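The Second Life of the Good Glasses

By Noemi Boateng

When Bernadette Park's mother moved out of the house in Thibodeaux Heights, there were 155 pieces of glassware to deal with. Wine glasses, sherry glasses, a punch set with one cup missing, cordials nobody in the family had drunk from since the seventies. Park took the sherry glasses and a set of water goblets. Her brother took the punch bowl. The rest sat in the garage until October.

"I called two auction houses and they were polite about it," she said. "They told me everyone has glasses."

Everyone does. Couples who married in the fifties and sixties often registered for crystal, and their children are now emptying the cabinets. Dealers who used to drive two hours for a good estate will look at phone pictures first and often say no. Plain clear stemware is the hardest to move. Color sells better.

Tobias Pruitt runs Nimside, a secondhand housewares store in a former tire shop. He has 45 feet of shelving for glass and keeps most of it for colored pieces: amber, smoke, cobalt, and several kinds of green. He prices by the stem and will break up a set without a second thought.

"The old rule was that you needed eight of everything," Pruitt said. "My customers want two that they like. They'll put them next to two others that don't match at all."

He buys on Tuesdays and Fridays. People bring boxes packed in newspaper, and he unwraps each piece at the counter and runs a fingertip around the rim. A chip that can't be seen can usually be felt. He also holds the bowl up to the window to check for clouding. Some clouding is mineral film and comes off with white vinegar. Some is etching from years in the dishwasher, and that stays.

His best week last year brought in 778 pieces, nearly all of it from three households. He took on a part-timer to wash them.

Storage is the part buyers forget. A tall-stemmed glass takes up a lot of cabinet, and many older kitchens have shelves set too close together for it. Gwendolyn Castellanos, who fits out small apartments, has clients measure the glass before they buy the shelf. She allows an inch and a half of clearance above the rim so a hand can get in without knocking anything. For people with no cabinet to spare, she suggests an under-shelf rail or a rack that stands on the counter and holds the glasses by the foot.
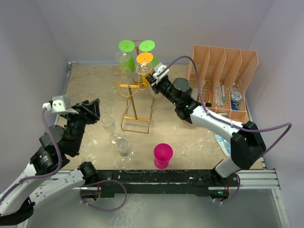

The argument over which way up a glass should be kept has gone on for a long time. Stored upright, it collects dust. Stored on its rim, it rests on its thinnest part and can pick up the smell of the shelf. Hanging gets around both problems, though a rack near the stove will leave a film of grease on the bowls within a few weeks. Castellanos hangs hers in the hallway.

Washing is simpler than most people make it. Lâm Đồng washed glasses in hotel kitchens for 11 years before opening his own restaurant, and he uses hot water, very little soap and a folded towel in the bottom of the sink. He holds the bowl while he dries it, never the foot. Twisting the bowl one way and the foot the other is how most stems get snapped.

At the restaurant he has 333 glasses bought in small lots, many of them from Nimside. They are sorted by size and nothing else. A table of four may get four different patterns. He replaces a few each month and said he has stopped noticing which ones are gone.

Park's remaining boxes went to Pruitt in the end. He took the cordials and a set of pale pink dessert glasses and turned down the rest – too plain, he told her, and too many of them. She kept six and gave the others to a neighbor who was planning a wedding in her backyard and needed something to put the lemonade in.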